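March
by Goossens

The recorder came in a padded envelope from Skindonmont, and I had it open before I'd even shut the front door. It was a Tisel, the older kind, no bigger than a stick of gum, with one switch and one red light and a speaker the size of a lentil. I had wanted one for years! My aunt used to carry hers to the fish market and come home with the whole morning in her pocket, all the shouting and the ice being shoveled, and she would play it back while she cooked.

The seller had thrown in a card with tiny print. Battery good for 16 hours. Do not leave in a hot car. At the bottom, in pencil, somebody had written "not erased, sorry."

I made tea first. Then I sat down on the stairs (best echo in the house) and pressed the switch the long way, the way you do for playback, and the little thing crackled and began to talk.

It was rain, mostly. Rain on a tin roof, and under it a radio playing dance music, and then a woman laughing so hard she had to put something down. I played that bit 5 times. There were 1,596 recordings on it, the card said so, and I had only heard one, and already I was grinning like a fool on the stairs with my tea going cold.

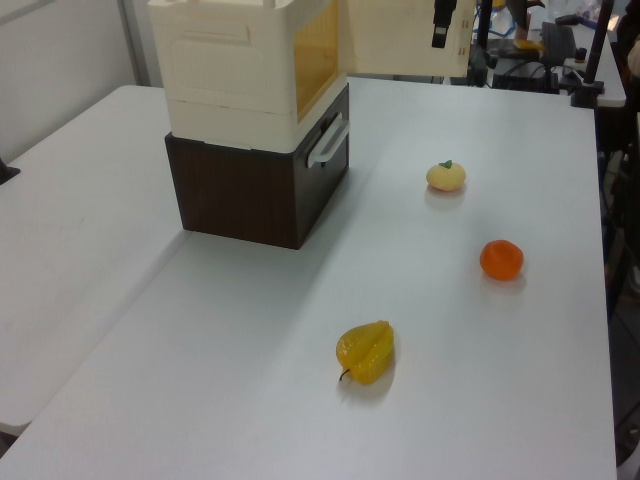

How do you find one voice among that many recordings? You start at the beginning and let it run while you do the dishes, and when the voice comes around again you'll know it, even over the water.

I knew it at number 110. Same laugh, only now she was out in the wind somewhere, reading the names of boats off their sterns as they came in. She read them like they were the best names anyone had ever thought of. "Alen," she said, and stopped, and said it again slower, "Alen. Oh, that's a good one, look at her go!"

I had to turn off the tap. My grandfather's boat was the Alen. He sold her before I was born, and all we had was a photograph of the bow and a life ring in the garage with half the paint gone. Nobody in the family had ever heard her engine. And there she was, coming in past the breakwater with a knock on every third beat, just the way he used to tap it out for us on the kitchen table.

I played it until the red light started to blink. Then I ran upstairs for the charger, two steps at a time, and called my mother with the phone squeezed under my chin while I hunted for the right plug.

"Don't say anything," I told her when she picked up. "Just listen a minute."

And I held the speaker up to the phone and pressed the switch, the long way.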